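Plalley District Sports Association
Members' mailing list
7/23/22

Dear club secretaries,

Further to the question raised on this list by the Clernulen club, the Association provides the following advice on ground allocations for the summer season. 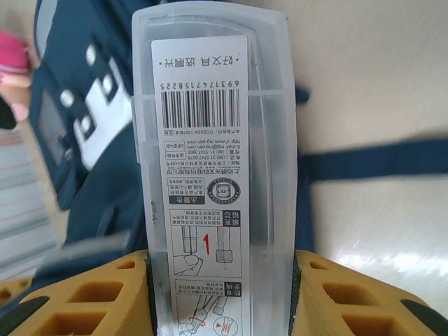

Allocations will again be made on the basis of registered junior teams. Clubs that share a ground should lodge a single application, signed by both presidents. The Association received 71 applications last year, and several were delayed when the two clubs listed different training nights.

> Our club shares the Venter Street oval with Drumetti Athletics.
> Last season we were each charged the full lighting fee of $277.
> Could the Association please confirm whether the fee applies to
> the club or to the ground?
> Clernulen Netball and Cricket Club

The lighting fee applies to the ground. Where two clubs share an oval, one invoice will be issued and the cost divided between them according to hours booked. Clubs that paid the full amount last season may apply in writing for a credit.
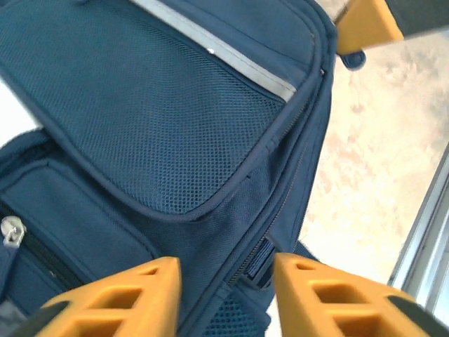
Applications close 20 days after the date of this message. Late applications will be considered only where a ground remains free. Keys for the change rooms must be returned before new sets are issued, and each club may hold no more than 2 sets.

Grounds will be closed for maintenance for part of December. The dates will be sent to this list once the council has confirmed them.

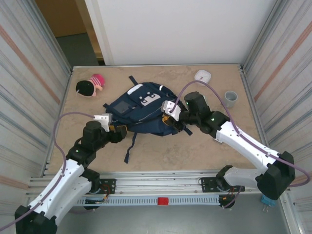 Grounds and Fixtures Officer
Plalley District Sports Association

Replies to this message go to all members. Enquiries about an individual club's account should be sent to the office.

Last updated: at time of posting

Contact the office | Copyright Plalley District Sports Association | Back to top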